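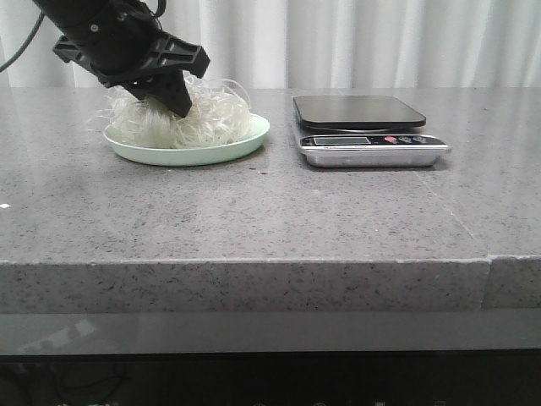
I finally made it over to the Clakley night market last week, and I'm still thinking about the soup! Ezequiel Calvo had been on at me for months to try the stall at the Retamal Street end, and he was right – the broth is sharp and gingery and costs you 4 dollars a bowl. I went back for seconds (no regrets).

It got me cooking at home again, mostly cold salads with lime, peanuts and far too much mint. My one tip is to go easy on the fish sauce until you've tasted it.

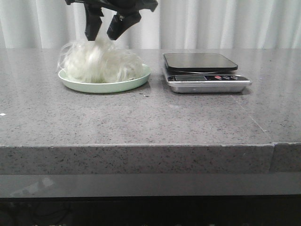
A heap of white strands on a pale green plate.

The market runs until 28th October, then takes a break and comes back in January. Parking behind Cudilmont is free after 7.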